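Fio sobre a parte menos glamourosa de ensinar um robô a fazer coisas de casa: juntar os exemplos. Passei setembro quase inteiro nisso e preciso desabafar um pouco 🧵

1/ Contexto rápido pra quem chegou agora: trabalho no projeto Mudlow, aqui na Bamden. A gente quer um modelo que arrume e limpe uma mesa. Parece bobo, eu sei. Minha mãe também achou.

2/ Pra isso precisamos de demonstrações. Muitas. Cada uma é um episódio curto: alguém faz a tarefa do começo ao fim, a gente grava, confere, etiqueta e vai pra próxima. A meta da semana era 78 episódios aprovados. Terminamos com 60 e eu fiquei bem feliz com os 60!

3/ "Aprovado" é a palavra que dói. Gravar é fácil. Aí você assiste de novo e vê que a pessoa parou no meio pra coçar o nariz, ou começou antes do sinal, ou esqueceu uma peça na mesa e saiu andando. Tudo isso vai pro lixo (ou pra pasta "talvez", que é o lixo com esperança).

4/ O Ingvar Hjaltested, que cuida do treino, tem uma regra que no começo eu odiei: mudar a mesa a cada episódio. Bandeja de um lado, depois do outro, pano dobrado, pano aberto, peças juntas, peças espalhadas. Eu queria deixar tudo no lugar e gravar dez seguidas, bem rapidinho.

5/ Deixei uma tarde. Ele treinou com aquele lote só pra me mostrar, e o modelo foi direto buscar o pano onde o pano SEMPRE estava. Só que o pano não estava mais lá. Ficou apertando o ar com uma convicção que dava até pena.

6/ Então agora a arrumação da mesa faz parte do trabalho. Papel-toalha, pano, bandeja com umas migalhas, as pecinhas coloridas. Antes de cada episódio eu mexo em alguma coisa e anoto.

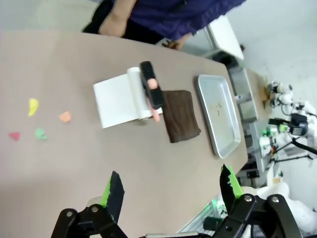

Mão no papel-toalha, vista da garra. O pano e a bandeja ficaram à direita desta vez.

7/ Papel-toalha merece um post só pra ele. Que objeto difícil, gente. Rola quando você não quer, não rola quando você quer, e a folha desenrolada muda de forma com qualquer ventinho do ar-condicionado. Já perdi episódio bom porque a folha dobrou sozinha na ponta e ficou parecendo outra tarefa.

8/ As migalhas também têm técnica! Se coloco demais, a pessoa passa um tempão limpando e o episódio fica enorme. Se coloco de menos, nem aparecem direito na gravação. Testei pão torrado, bolacha e uma granola que grudou em tudo (não recomendo, achei granola até dentro do teclado).

9/ Outra coisa que aprendi apanhando: gente cansada demonstra mal. Depois de uma hora os movimentos ficam apressados, a mão atravessa por cima de tudo, pega a peça de qualquer jeito. E o modelo aprende isso, viu? Aprende a pressa também.

10/ A Amerley Aryee propôs blocos curtos com 3 pausas por turno. Reclamei que a gente ia gravar menos. Gravamos menos mesmo – e aprovamos mais. No último turno sem pausa eu tinha descartado quase tudo depois do almoço. Devo um café pra ela.

11/ Sobre etiquetas: usamos uma ferramenta interna chamada Proston. Ela é feia, trava quando abro duas abas e eu defendo com unhas e dentes. Dá pra marcar o começo e o fim de cada etapa sem tirar a mão do teclado. Quem já etiquetou vídeo com mouse sabe o valor disso.

12/ Briga atual no grupo: a instrução escrita de cada episódio. "Limpe a mesa" ou "pegue o papel-toalha e limpe as migalhas da bandeja"? Eu escrevia tudo igual, por preguiça. Agora cada pessoa escreve com as próprias palavras e já apareceu "dá um trato nessa bandeja". Ficou. Adorei.

13/ Perguntaram por que não geramos tudo em simulação. A gente usa simulação pra algumas coisas, sim! Mas pano e papel simulados ainda me dão desgosto, e pra essa tarefa eles são metade do problema. Quem tiver um simulador de papel-toalha decente, minha DM tá aberta.

14/ Próximo lote: louça. Já separei uns pratos que podem quebrar sem drama e um jogo de talheres que ninguém da copa reclamou de perder (ainda). A Amerley quer copos de vidro. Eu quero dormir à noite. Estamos negociando.

15/ Amanhã, às oito, tem revisão dos episódios da pasta "talvez". São 53. Aceito sugestão de playlist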